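핸드헬드 그리퍼 2조 도입 견적 검토 부탁드립니다
게시판: 장비 구매/예산
답글 9

axis_null
내년도 예산안에 조작 데이터 수집용 장비를 넣어야 해서 글 올립니다. 현재 로봇팔은 Sketen 6축 2대 있고, 원격조작으로만 에피소드를 모으고 있습니다. 하루에 나오는 양이 적고 팔 한 대가 묶이면 다른 시험이 전부 밀립니다. 그래서 핸드헬드 그리퍼 2조(좌우 한 쌍이 1조)에 머리 착용 카메라를 붙이는 구성으로 가려고 합니다.
업체는 Rerdale하고 Mokgethi 두 군데 받았습니다. Rerdale은 그리퍼, 마커 큐브, 카메라, 캘리브레이션 보드까지 묶음이고 Mokgethi는 그리퍼 본체만 팝니다. 총액은 Rerdale이 28% 비쌉니다. 본체만 놓고 보면 기구 구조는 거의 같아 보입니다.
묻고 싶은 건 세 가지입니다. 묶음으로 사는 게 나은지, 손끝 소모품을 몇 벌 잡아야 하는지, 그리고 창가나 실외에 가까운 환경도 수집 대상인데 마커 추적이 버티는지.

torque_limit
묶음 권합니다. 본체만 사면 카메라 브래킷, 케이블, 동기화 장치가 전부 별건 구매로 나갑니다. 저희는 품의를 네 번 다시 올렸고 마지막 부품이 들어온 시점에 이미 분기가 넘어갔습니다. 28% 차이는 담당자 공수로 금방 없어집니다.

bom_reader
반대입니다. 묶음에 들어가는 카메라가 롤링 셔터인지부터 보세요. Rerdale 견적서에 셔터 방식이 안 적혀 있는 경우가 있었습니다. 손을 빨리 움직이면 큐브 모서리가 휘어서 나오고 자세 추정값이 튑니다. 결국 카메라를 새로 사게 되면 묶음으로 산 의미가 없습니다. 큐브는 도면만 있으면 출력하고 마커 붙이면 됩니다. 면 평탄도만 관리하세요.

torque_limit
>> bom_reader
큐브 자체 제작은 되는데 장비마다 치수가 조금씩 달라집니다. 조별로 캘리브레이션 파일을 따로 들고 가야 하고, 바꿔 끼우는 순간 데이터가 섞입니다. 운영 인원이 한 명이면 모르겠지만 수집자가 여러 명이면 추천 안 합니다.

bom_reader
큐브에 일련번호 쓰고 에피소드 메타데이터에 번호 넣으면 끝나는 문제입니다. 그걸 못 지킬 조직이면 완제품을 사도 섞입니다.

gray_sill
손끝 소모품 관련. 저희는 부드러운 재질 손끝을 쓰고, 300 에피소드마다 점검해서 안쪽 면이 닳았으면 좌우 같이 교체합니다. 한쪽만 갈면 닫힘 중심이 틀어집니다. 조당 예비 2벌이면 한 분기는 갑니다. 다만 금속 손잡이나 창틀 부속처럼 모서리 있는 물건을 다루면 더 빨리 나갑니다. 작업 목록을 먼저 정하고 수량을 잡으세요. 납기도 확인하시고요. Mokgethi는 소모품 단품 주문을 안 받고 최소 수량이 있습니다.

axis_null
답변 감사합니다. 셔터 방식은 견적서에 없어서 Rerdale에 질의 넣었습니다. 작업 목록은 현재 책상 정리, 서랍, 문, 창 여닫기입니다. 창이 문제인데, 창을 등지는 경우는 없고 창을 정면으로 보는 경우가 대부분입니다. 역광에서 큐브가 검게 뭉개지면 자세를 못 잡을 것 같습니다.

lux_meter
역광은 장비 값으로 해결하려고 하지 마세요. 순서대로 확인하면 됩니다.
노출을 고정하고 밖이 날아가더라도 큐브에 맞춥니다. 자동 노출로 두면 고개를 돌릴 때마다 밝기가 흔들려서 검출이 끊깁니다.
마커는 무광으로 인쇄합니다. 광택 라벨지는 창가에서 흰 칸과 검은 칸이 같이 반사됩니다. 이건 비용이 거의 안 듭니다.
그래도 안 되면 HDR 지원 카메라인데, 합성 과정에서 움직임 잔상이 생기는 모델이 많습니다. 반드시 대여해서 찍어 보고 결정하세요.
한 가지 더, 창밖에 도로나 보행자가 들어오는 장소면 개인정보 검토 항목을 예산안에 같이 넣으세요. 비식별 처리 외주비가 빠져서 나중에 추경 잡는 걸 여러 번 봤습니다.

gray_sill
윗글에 추가. 시각 관성 추정을 같이 돌리는 구성이면 창밖의 움직이는 물체도 특징점으로 잡힙니다. 화면 대부분이 창이면 방충망 무늬까지 영향을 줍니다. 실내 고정 구조물이 얼마나 보이는지가 더 중요합니다. 창틀과 벽이 같이 들어오게 서는 위치를 정해 두는 편이 낫습니다.

servo_idle
다른 의견입니다. 팔이 이미 2대 있는데 굳이 핸드헬드를 사야 합니까. 핸드헬드로 모은 궤적은 팔의 도달 범위나 속도 제한을 모릅니다. 수집은 빨라도 재생이 안 되는 에피소드가 나옵니다. 차라리 원격조작 리더 장치를 한 세트 더 사서 팔 가동률을 올리는 쪽이 예산 설명도 쉽습니다.

axis_null
>> servo_idle
검토했습니다. 리더 장치를 늘려도 팔을 창가나 다른 방으로 옮길 수가 없습니다. 이동 베이스까지 넣으면 금액이 다른 과목으로 넘어가고 Clolenbridge 건물은 바닥 하중 승인을 따로 받아야 합니다. 재생 불가 에피소드는 역기구학 필터로 거르고, 버리는 비율을 시험 구매 단계에서 측정할 계획입니다.
현재 안은 이렇습니다. Rerdale에서 1조만 먼저 시험 구매, 셔터 방식 회신이 오면 카메라는 빼거나 유지. 나머지 1조는 결과 보고 Mokgethi와 재비교. 손끝은 조당 예비 2벌, 무광 마커 인쇄비와 비식별 외주비는 별도 줄로 올립니다. 제출은 4월입니다.

torque_limit
시험 구매로 쪼갤 거면 묶음 단가가 1조에도 유지되는지 문서로 받아 두세요. 구두로는 된다고 하고 정식 견적에서 올라갑니다. 그리고 창 작업은 어떤 형식의 창인지 올려 주시면 손끝 폭을 봐 드릴 수 있습니다.

axis_null
단가 유지 건은 확인하겠습니다. 창은 아래쪽 창짝이 바깥으로 밀려 열리고 양쪽 금속 암이 받치는 형식입니다. 첨부합니다. 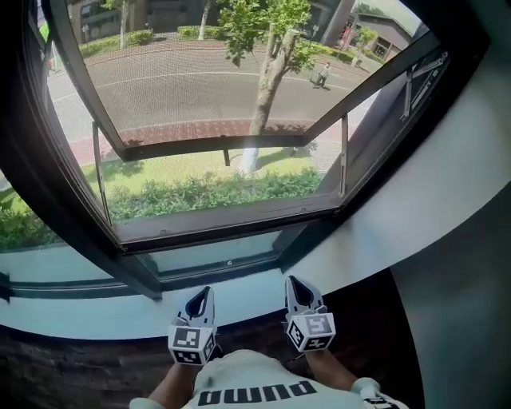
첨부 1. 창 작업 위치, 양손 그리퍼와 마커 큐브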